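Cultcombe is a computer reuse workshop. We take in desktop computers that offices and households have finished with, rebuild the ones worth rebuilding, and pass them on at low cost to families, students and community groups.

## How we started

Maeve Mac an tSaoi and Peter Koubek opened the workshop with 2 benches and a shipment of office towers from Matico, a local accounting firm that was moving premises. Matico is still one of our regular donors, along with Nic Aodha and 81 smaller organizations in the area.

Last year we received 2,105 machines. We kept 2,080 of them out of landfill, either as working computers or as parts and sorted metals. The rest were sent on through our recycler, Godlow.

## Who we are

- Maeve Mac an tSaoi, manager
- Peter Koubek, workshop lead
- Brândușa Neagu, donations and pickups
- Wiroj Nuchit, training
- Reece Pearce, front counter and orders

Wiroj runs a repair course each winter, starting in January. It covers basic diagnosis, memory and storage upgrades, and installing an operating system. No experience is needed. Places go to people on the waiting list first.

## What we accept

Desktops, laptops, monitors, keyboards, mice and cables. Towers with parts missing are fine, and so are machines that won't start. We do not take printers, televisions or anything with a swollen battery. Please phone ahead if you have more than a carload, as the loading door is shared with the neighbouring unit.
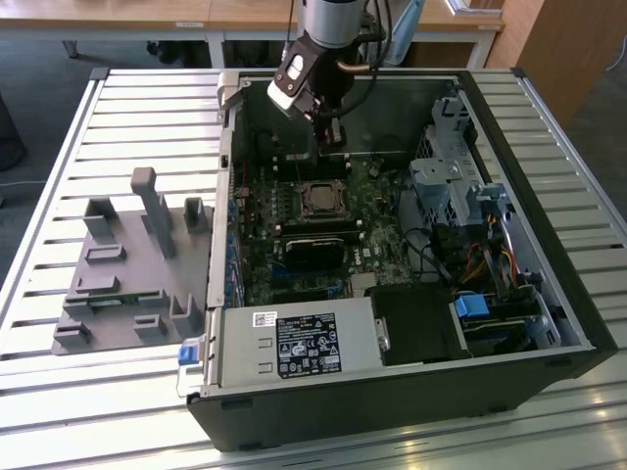 **What happens to the data on a donated drive?**

Every drive is wiped before it is reused, and drives that fail the wipe are shredded. Organizations receive a certificate listing the serial numbers. Households can ask for one at the counter.

The counter is closed Friday. Pickups for larger donations are booked through Brândușa.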